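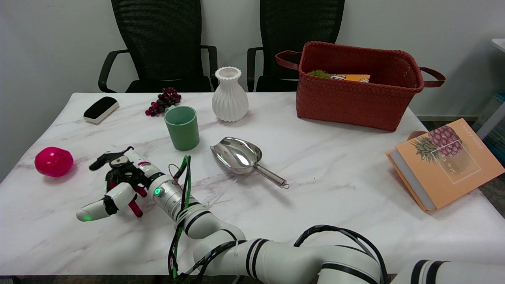 Plans de travail : ce que l'entretien fait à la pierre

Le marbre est un carbonate de calcium recristallisé. Sa dureté, de l'ordre de 3 sur l'échelle de Mohs, le place très en dessous du granit et du quartz, et sa composition le rend sensible à tout acide, même faible. Un jus de citron oublié sur une surface polie y laisse une trace mate. Cette trace est une attaque du poli et aucun détachant ne l'enlève.

La confusion entre tache et attaque explique une bonne part des interventions ratées. La tache est un corps étranger, gras ou coloré, logé dans la porosité. Elle se traite par cataplasme : une poudre absorbante, un solvant adapté, un film plastique, puis un séchage lent. L'attaque acide relève de l'abrasion. À l'atelier Prustari, on reprend le poli au disque diamanté, grain 800 pour les marques légères, avant une finition à la poudre d'oxalate. Sur une finition adoucie, le grain 800 peut suffire.

L'hydrofuge ne change rien à cette chimie. Il ralentit la pénétration des liquides et laisse le temps d'essuyer. Le fabricant Hukemden recommande pour ses imprégnations une application en deux passes croisées, l'excédent étant retiré avant séchage complet. Un film resté en surface devient collant, retient la poussière et finit par jaunir sur les marbres clairs.

Les matériaux à décor marbré posent d'autres questions. Le stratifié supporte bien les acides domestiques et mal la chaleur. La céramique résiste aux deux, mais ses chants s'ébrèchent et le veinage imprimé s'interrompt souvent dans l'épaisseur. Chez Satico, la gamme comprend 19 décors, dont 3 seulement à veinage traversant.

Pour le nettoyage courant, un savon au pH neutre, de l'eau tiède et un chiffon microfibre. Le vinaigre blanc est à proscrire sur toute pierre calcaire, de même que les gels anticalcaires. Les poudres à récurer rayent le poli dès le premier passage. En cas de doute sur la nature d'un plateau, on dépose une goutte de vinaigre sur une zone cachée : l'effervescence signale le calcaire. Rincer aussitôt.

Partager cet article
19 partages
3 commentaires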